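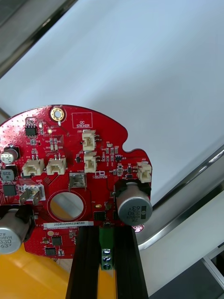

OK so I've been riding the 29 bus to work since April and I have opinions, buckle up

First one: the back row is a trap. It looks great, all that legroom, and then you hit the speed bumps outside Banwood library and your coffee is in your sleeve. I've lost two shirts this way

The front seats behind the driver are the good ones but they go fast. If you get on at Grillen Street you have a decent shot. If you get on any later, forget it, you're standing until Indville

Also the app says 7:51. The bus comes at 7:46. I don't know who the 7:51 is for

(I did email them. I got a very nice automatic reply with a case number, and that was that) 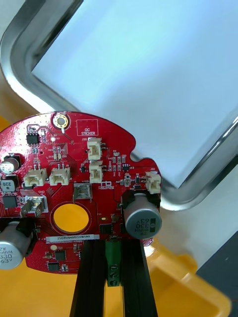 And if you do miss it, the next one takes the long way past the hospital, so you may as well walk back up the hill and get the 51. It's a nicer ride anyway! Big windows, hardly any school kids, and it lets you off across from Mughal, where they start the bread early and the whole block smells amazing

I have been late to work because of that bread. Worth it, the garlic one especially

People keep asking if it's cheaper than driving and for me, yeah, by a lot. Parking downtown was costing me $326 a month and I was still circling the garage like a shark every morning. The monthly pass is way less than that and I get to read. I'm on my fourth library book (a long one about lighthouses, it's great, please don't tell me how it ends)

What I do miss is the trunk. I used to keep my whole life in there. Now I have one backpack and I have to decide the night before if it's an umbrella day or a gym shoes day 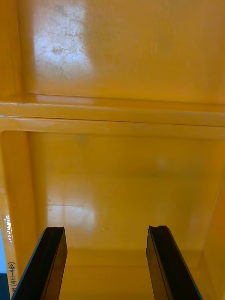 Sławomir Głowacki replied that I'm wrong about the back row and the left window seat is fine if you hold the cup over the aisle until you're past the library. Over the aisle!! Onto whose shoes, Sławomir

I'll try it tomorrow with water and a lid and get back to you

Oh and if anyone has a paper timetable for the 51, please send me a picture of the evening side, the one at my stop has been rained on and I can't read anything after 6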